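# Ironing order for printed cloth

May 2021

I have been working through the printed lengths from Tarkadton, six in total, and writing down what each one needs before it goes into storage. Most are plain repeats. The landscape piece is a single large print with no repeat, so it can't be trimmed to a convenient size and has to be folded whole.

The black area is the difficult part. Solid dark print shows every crease as a pale line, and it picks up lint from anything it touches. I fold with the black inside, face to face, and keep a sheet of tissue between it and the blue.

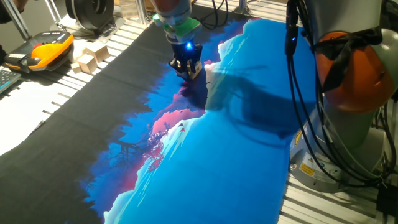

*Nesma Abdelaziz*

Spread flat, the print divides at a jagged border of deeper blue, white and pink, with the bare branches and their red-pink foliage over toward the dark side. I use that border as a reference for the first fold — it is easier to follow than the hem, and a small error doesn't show.

Settings, for my own use later:

- Iron on the back only, low heat, no steam on the black.
- First fold near the border, then in half twice.
- Roll on a tube if it will be stored past March. The 80 cm tube is too short for this one.

Meinir Voyle suggested pressing through a cotton sheet. I tried it on one of the repeats and the finish was more even, but it took twice as long.

Three lengths still to do.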